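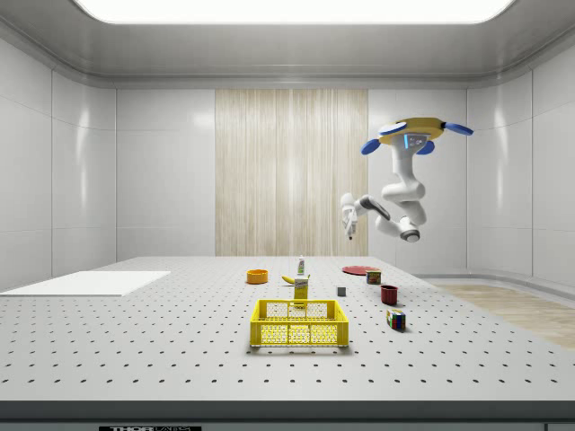

3.2 Adjournments and the shape of the court calendar

Anyone who has spent a morning in the public seats of a criminal court will know how much of the day goes to deciding when everybody should come back. We began this part of the study with that very ordinary business, the granting of adjournments, and with the question of how long a defendant who has been refused bail waits between one appearance and the next. On paper, the calendars in Flokstead, Jorkmont and Rondelham all look wonderfully regular. Each court day is split into slots of equal length, and the slots repeat week after week, much like the small black holes in the gray tabletop of Figure 1, which keep the same even rows all the way to the far edge. A hearing can in principle be dropped into any slot that is free. In practice, as we shall see, the hearings crowd together in a few places and leave long gaps elsewhere.

Our material comes from 400 case files in which the accused was held in custody before trial on a charge of public disorder or a related offense. We read every file from the arraignment to the last entry, and we noted who asked for each adjournment, what was said in support, and whether the other side objected. The files are not always tidy. Some entries run to a full page of careful handwriting, and others say only "adjourned" - a word we came to know rather well.

The rules in all three places set 28 days as the usual limit between appearances for a person in custody, with a longer gap allowed if the judge gives a written reason. Rondelham keeps fairly close to this. Jorkmont and Flokstead do not, and there a gap of 40 days is common enough that the clerks we spoke with treated it as the normal one. Written reasons were often missing from the file, although we would be slow to call this neglect. Several clerks told us kindly and patiently that reasons are given aloud and never make it onto paper.

We followed Dreßler in sorting requests by the party who made them and not by the reason stated. This has its drawbacks - a joint request has to be put somewhere, and we put it with the defense - but it spared us from guessing at motives. Prosecution requests were most often tied to absent witnesses, while defense requests tended to come early, when counsel was new to the case and still waiting for documents. The bail rulings in the same files are taken up in Section 3.3.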